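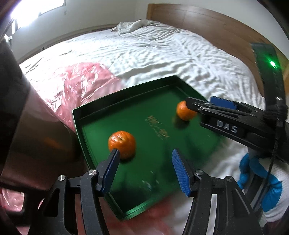
Figure 3. Two hand-held grippers at the green tray, left tool open at the nearer mandarin.

3.2 Demonstration procedure

Demonstrations were given with two hand-held grippers, one per hand, each carrying its own camera. No arm was involved at this stage. The operator moved the tools by hand, and jaw opening and tool pose were logged together with the video. The tray task was one of six in the Rornovden set and the only one in which both tools worked inside the same small area.

The tray lay on a bed. We kept this surface on the advice of our supervisor, Gerrit Mabuza, as a soft support lets the tray tilt when a finger presses on its rim or floor. Earlier trials on a bench gave policies that failed once the tray moved.

Each operator recorded 15 runs per session. A run began with both jaws open and clear of the fruit, and ended when both mandarins had been lifted out and the tools withdrawn. Runs in which a mandarin rolled against the wall were kept if the operator recovered it without putting a tool down.

In total 1,534 runs were logged over all tasks. Fourteen were removed by hand for lost tracking, most of them where one tool had passed in front of the other's camera. Motion blur was not used as a ground for removal.

3.3 Known limits

The pads are wide compared with a small mandarin, and approach angle matters more than we allowed for in the Lerkik protocol. Window light was not controlled. Its effect on the wrist views is treated in section 5.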